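November, 4:10 pm. wrist cam / grasp planner

Picked up where Songül left off. Planner still returns grasps on the gripper itself. Depth looks fine, so it's the self filter. Mask gets built from the URDF and the finger mesh in there is the old one, narrower at the tip. Anything outside the mask gets passed on as "object".

Tried:
- padding the mask by 2 px. no change
- swapped in new finger mesh from the Bukura repo. better, fake grasps down from 69 to 49 over the same bag file
- exposure lock. Helps the white arm panels, they blow out otherwise and the segmenter splits them up

Also the timestamp on the joint states lags the images, so mask is late whenever wrist turns fast. Need to interpolate instead of grabbing the latest msg. Zisard node does this already, copy from there.

Empty-view check, arm parked, only carpet behind the finger. Planner should return zero candidates on this one. Still gives 2, both on the finger tip. 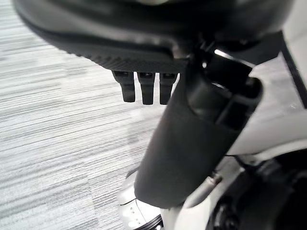
Santeri thinks the padding never gets applied, the param is read before the yaml loads, so all my runs were at default. Would explain teh first result. Check launch order, rerun all of it.

Mesh change is pushed, padding branch isnt.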